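1/ Finished moving our paper records at Hilcombe to a new filing order. Notes on the parts that took time, in case you're planning the same job.

2/ Starting point: 464 folders, filed by client name. Names change. Three firms merged into Cultton and their papers ended up under four different letters.

3/ New order: a running number on the tab, name on the inside cover, one index sheet per drawer. The number never changes. The name can.

4/ Paper weight matters more than I expected. Light folders sag at 90 sheets and the tab drops below its neighbor. We split anything over that into part A and part B.

5/ Staples stay. Paper clips come out. They catch on the next folder and add thickness on one side only, so the drawer leans.

6/ Labels: print, don't write. 49 of the old tabs were faded past reading and had to be matched from the contents.

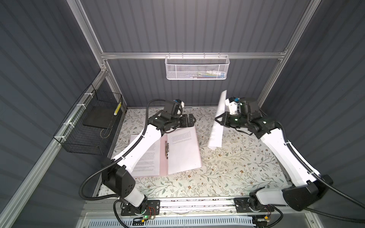 7/ Retention dates go on the index sheet, month and year, never on the tab. The Tshabalala papers had dates on both and they disagreed.

8/ Jaxon Bélanger asked about color coding. We tried it in one drawer. It works until you run out of one color, and then somebody substitutes.

9/ Drawer fill: stop when you can still get a flat hand in. The Vutow drawer was past that and the back folders had curled.

10/ Next is the oversize drawings. Those won't fold, so they get their own series starting at 600.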